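From: Kumiko Shibata
To: Gilstead low-sodium cooking list
Date: 6 July 2023
Subject: Re: Bread without the salt – what am I doing wrong?

Bhupendra Upadhyay wrote:

> My husband was put on a low-sodium diet in April and I have taken
> over the bread. I left the salt out of our usual sandwich loaf and
> it rose very fast, then sank in the oven and tasted like paper.
> I've tried it three times now with the same result. Do I need to
> buy a substitute? I also added up what we ate one day last week
> and came to 1,640 mg, and I thought I was being careful. I can't
> see where it is all coming from.

Bhupendra,

The sinking is the easy part. Salt slows yeast down. When you take it out, the dough rises faster than the recipe says, and if you go by the clock you bake it after it has already gone too far. Cut the yeast by a third and start checking the dough at half the time given. For the second rise, put it in the oven when it is just level with the rim of the pan. It will look too small. Bake it anyway.

Salt also tightens the dough, so an unsalted one feels slack and sticky. Hold back a couple of spoonfuls of water at the start and see if you need them. I knead mine by hand for 13 minutes. My sister uses the mixer and gets a better crumb than I do, so take your pick.

For the taste, I would not start with a substitute. Many of them are potassium chloride, and that is a question for his doctor or pharmacist first, especially if he takes anything for blood pressure or has kidney trouble. I used one for a month and found it bitter in bread, though it was all right in soup. What has worked for me:

A long cold rise. Mix the dough in the evening with very little yeast and leave it in the refrigerator overnight. It gets slightly sour and you miss the salt less.

Some whole wheat or rye flour in place of part of the white. White flour on its own is where you notice it most.

A spoonful of cider vinegar in the water.

Seeds, toasted first. Caraway if he likes it. Mine does not, so we have sesame.

You can also put back a little salt if his daily limit allows. A quarter teaspoon in a full loaf is close to 600 mg for the whole thing, and divided by the slice that is not much. It makes a big difference to the flavor.

As for the 1,640, write down everything for two or three days, including what goes on the bread. With us it was the canned beans, the chicken and the baking powder. Some raw chicken is packed with a salt solution and you have to read the small print to find out. I rinse the beans now or cook them from dry. Biscuits and pancakes I make with a sodium-free baking powder, and you have to get those in the oven quickly. Cottage cheese was another one – I had been eating it for lunch as the healthy choice.

Check the serving size too. I have a jar of mustard that says 51 mg, which sounded fine until I saw that it was for half a teaspoon. The crackers I like are 80 mg for a serving, and a serving is four crackers.

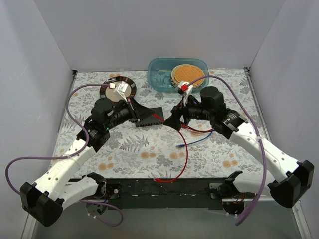 The leaf-print cloth, with the two arms over it.

The overnight loaf recipe is in the list archive under "Noguchi loaf", named after the member who first sent it in. Use the second version. The first one has the wrong amount of water and there was a long thread about it. It is written for a large pan, so if yours is the ordinary size take a quarter off everything.

One more thing on slicing. Unsalted bread goes stale and moldy sooner than the other kind. I let it cool completely, slice the whole loaf and freeze it with wax paper between the slices. It toasts from frozen.

Let us know how the next one comes out, and what flour you are using. If it still sinks with less yeast, I would check the oven temperature.

Kumiko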